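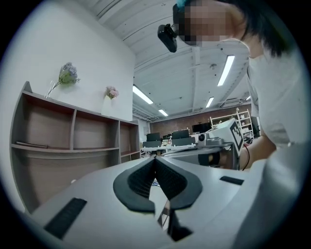
So am I teaching it to take my job or to take the bits of my job I hate, one of the packers wanted to know at the end of the shift, and could I please write the answer in the notebook where everyone can read it, and not just say it nicely by the coffee machine. Fair. I didn't have a good answer on the spot, so this entry is partly me trying to work one out.

**Saturday, late afternoon, Troltside**

Stayed on after the others left to write up the week while I still remember it. We now have 600 usable demos for the Tuvcombe job (pick the small part out of the tray, turn it, set it in the carton). The target is 3,000. I said in April that this would go fast once people got the feel of the grippers, and I was wrong about that, or at least wrong about who would get the feel of them first. The packers were good almost right away. I'm still slow! I squeeze too hard, I hover, and then I watch my own fingers when I should be looking at the part.

Things to fix before the next session:

- finger pads: check the textured surface on both sides before each block, swap the pair if it's glazed over
- keep the black-and-white marker in view and clean — no sleeves across it, no tape on it
- cable slack for whoever is standing on the right
- head camera check at the start of the block, not halfway through (my fault, lost most of a morning to it)
- 200 demos in one day is too many for one person. Wrists. We tried it and I won't schedule it again

The last one is the one I want to say more about. When we planned this, the sheet had a line for "operator time" and that was it. Nothing on there about what it's like to do the same pick over and over with a thing in your hand that is heavier than your hand, bent over, with a camera clipped to your head. It's a different kind of tired from packing. One of the night crew said packing lets you think about dinner and this doesn't, and I haven't found a better way to put it.

Also pay. Demo work is being booked at the normal packing rate, and I think it should be booked higher. The people doing it know where the part sticks in the tray, and that you tip it a little before you lift. None of that is in the work instruction. I looked! It went from somebody's hands into our data this week and it seems strange to me to pay for it as if it were carton folding. I've sent a note to Altach asking for a separate rate and will paste in whatever comes back.

OK, so the question. What I know as of today: the Tuvcombe cell is planned to run on nights first, 2 stations, and the night crew is already short, so no shifts come off the schedule for that. What I don't know is what happens after. Ashby had something similar put in before I moved over here, and what I remember is that the lifting and the late hours went away and so did the overtime, and a few people had been counting on the overtime. I don't think anyone planned it that way. They just hadn't asked. I'd like us to ask, which means putting the overtime numbers next to the cycle times in the next review, same page, same font size.

So my answer to the packer, in writing: some of both, probably. The turning and setting goes. The jams, the odd parts, the trays that come in wrong — that stays with you for as long as I can see, and there may be more of it per hour, which could be worse if we don't watch it. I'd want breaks looked at again once the cell is running. Write under this if you disagree, there's space.

Smaller stuff. Need a second charger at the bench. Label the bins with the batch, I mixed two up and had to go back through the recordings to sort them out. The turn on the left-hand parts looks jerky in playback and I can't tell yet if it's us or the tracking, will run the same tray with both grippers first thing next session and compare.

Lights off 6:10.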